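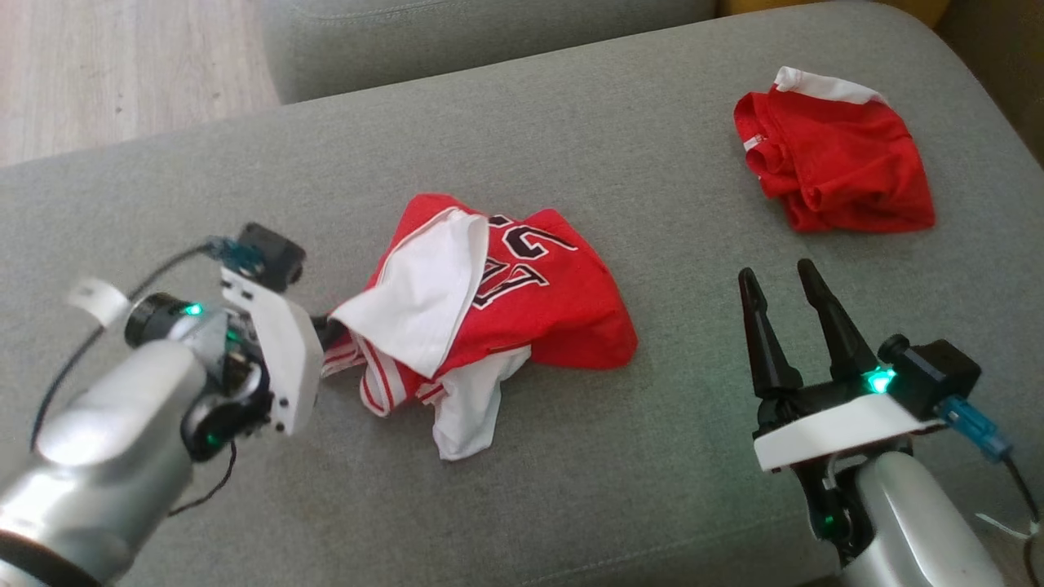 3. Working rules for two-arm cloth handling

These rules apply to every session at the Jellano bench and to home setups. Read them before you book time. Section 4 covers logging.

3.1 Before power-on

Check that both arms can reach the work surface without crossing. Run each cable down the outside of its arm and leave enough slack for full wrist travel. A cable that can fall between the fingers has to be tied back first.

Soft furniture counts as a work surface. A sofa seat gives under load, so set the lowest allowed fingertip height by hand at several points on the cushion. Do not copy the value from a tabletop setup.

3.2 Laying out garments

Work on one garment at a time. Anything already folded, like the red shorts here, stays on the cushion well apart from the one being worked on. A jersey may start crumpled. Do not smooth it out between trials unless the trial sheet says so.

3.3 Grasping

Approach with one arm and hold the other open and clear of the cloth. Close on a hem or trim where you can. Keep grip force at the low setting for mesh and printed numbers. If the cloth snags, stop, open the gripper and back out along the approach path. Never pull through a snag.

3.4 People

Stay 120 cm from the arms while they are powered. Two people must be present, one with a hand on the stop button. After 90 minutes, take a break and swap roles.

3.5 Stopping

Press stop first and talk after. A green light on a joint does not mean it is safe to touch. Switch off at the supply before reaching in.

Reading for next week: Harnora lab guide, chapter 2. The written check on this section is in November.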